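Chapter 3
Can It Do the Chores Yet?

I'll start with a confession. When I first visited the sorting benches at Brutthorpe I expected to be bored by lunchtime. Picking bits out of a bin - how hard can that be? Well, I stayed until they locked up!
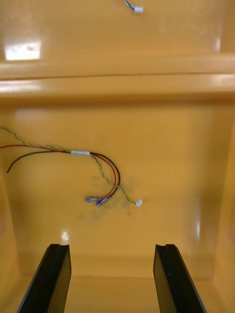 Wires are the thing that gets me. A wire has no proper shape, so the machine can't learn it once and be done. You and I just pinch and pull (usually while thinking about tea), and we forget how much our fingertips are telling us.

Stiff, flat parts are kinder. They stay where you put them, though getting a grip on something thin is another matter, and I've seen plenty of people struggle to lift a coin off a counter.

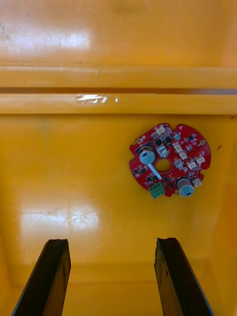
Figure 3.1 A round circuit board on the floor of a yellow bin, with the gripper open.

Then we're back to floppy things, which is where laundry and shoelaces come in too.

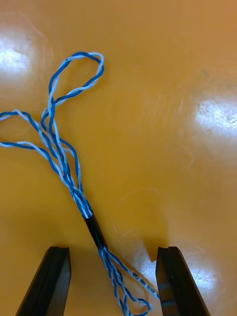

So are the machines ready for the shop floor?
For some jobs, if the parts are stiff and turn up the same way each time. Mixed scrap and loose cable still want a person nearby.

Two arms ought to help, and I think they do. One can hold while the other tugs, just as you would with a stubborn plug.
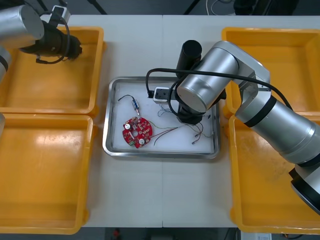 The snag is that they also have to keep out of each other's way, and that takes planning. We'll get to it with the Jultico exercise, so keep some string handy.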